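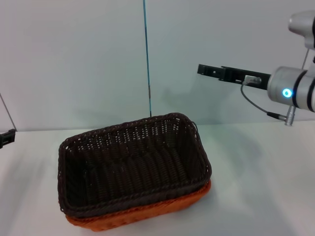 Natalie Mottram would throw out every plastic bin in the house and start over with wicker. Two baskets to a shelf, she says, one inside the other until you need the second.

It's a fair plan. Dark brown over burnt orange, nested, takes up the space of one. At Greco, the little homewares shop in Nakeck, a basket goes for 22 dollars and the shelves are half bare by December.

What goes in them? Mail. Scarves. Chargers, so many chargers. Bread if you line it with a cloth — crumbs go strait through the weave otherwise.

Cleaning is easy enough. Soft brush, dry, along the strands. Damp cloth for the rim, then leave it out to air. Snip stray ends with nail scissors, dont pull them.

Pavithra Iyer keeps hers by the front door, keys in the top one. The bottom one is for gloves, when anyone remembers.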